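4.2 Why the odd plates stay

I said in the last section that most households in the study claimed to own "a set" of plates. I believed them, too, until I started looking in the cupboards. What people call a set is very often the remains of one, plus whatever has drifted in since: a saucer from a holiday, a child's plate that outlived the childhood, a bowl from somebody's old flat. I've come to call this the drift (my supervisor hates the word, but I'm keeping it), and this part of the paper is about why it is so rarely put right.

The material comes from home visits in Kandotitz, plus a smaller batch of kitchen diaries from Stanciu, the estate on the far side of the river. I asked people to write down every meal for nine days and to note which plate they used and, if they could bear it, why. The diaries ran to nearly 400 pages, and I read them all at my own kitchen table, eating off plates that don't match either.

The first thing that jumps out is how loyal people are. One woman in Kandotitz wrote "the usual" so often that I had to ring her up and ask which plate she meant! It was a brown one with a chip, and she had passed over a whole shelf of newer ones to get to it. Her husband, in his own diary, called the same plate "hers" all the way through. Colour does a lot of this work. When everything is white, plates are hard to claim, but bring one strong colour into the house and it belongs to somebody within the week.

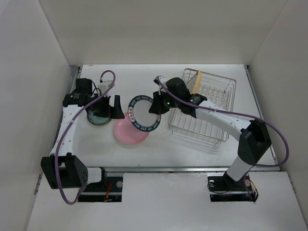
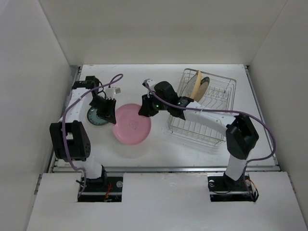

Figure 3. A round pink plate on a white tabletop, in both views.

Does a mixed cupboard mean that a household can't afford a matching set?
Money explains very little of it in our diaries, as several of the better-off homes had the most mixed shelves and most people who kept odd plates said they were fond of them.

I should be fair to the other side of this. Earlier work on the Jurnex survey, which went out to 2000 homes, treated mismatched crockery as a sign of making do, and for some of our families that was plainly true. One diary from Stanciu has a rather sad entry on borrowing plates for a birthday tea. But the survey only asked whether the plates matched. It had no room for an answer like "no, and I'd be cross if they did", and I heard some version of that in a good many kitchens.

Guests change everything, of course. The Plamero plates (that's the plain cream range sold at the market in Kandotitz) came out for visitors in homes where they were otherwise left at the back, and the favourites went into hiding. I was given cream plates on nearly every first visit. By the second I was usually eating my cake off something with a faded rabbit or a bit of gold left on the rim, and the talk was better for it. I can't prove the two are linked, though I did start leaving my longer questions until the cream plates had gone away.

What happens when a favourite breaks is a different matter, and the diaries are thin on it. Only one broke while we were watching, and its owner left the next page blank. I take up breakages in section 4.3, using the later interviews from August.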